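4.2 Sorting habits among home button collectors

What surprised us most in the Plillden interviews was how much people had to say about sorting. We had set aside a few minutes for it at the end of each visit, and by the third household we had moved it to the front. Of the 36 collectors we spoke to, 16 sorted first by colour and 14 by size. The other six used schemes of their own, and these were a joy to record. One woman in Sutness grouped her buttons by the garment they had come from, so that a child's duffel coat from decades ago still sat together as a set of four.

Colour sorters tended to have inherited their collections, often in a single tin, and told us they had started with colour as children and never seen a reason to change. Size sorters were mostly people who sewed every week. They wanted a match for a shirt cuff and wanted it quickly – several could find one while still talking to us.

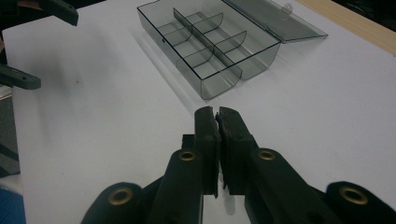 Figure 3. An open compartment box in smoky-grey clear plastic, with a divider running lengthwise down the middle.

Moving from one container to another was often the point at which a scheme changed. Maureen Hulme, who kindly let us go through her Plosance notebooks, describes a whole August spent shifting her late aunt's buttons out of jars, and she changed her mind twice along the way. Her notes list 89 buttons she could not place at all. We love this list! It includes toggles, a broken buckle and two beads, and it shows a sorter testing the edges of her own categories far more carefully than any survey question could.

The leftovers deserve more attention than earlier work has given them. Almost every household kept a pot or drawer for things that would not fit, and people were fond of it. Matubbar's scheme for museum collections has no such class, and we come back to that gap in section 5.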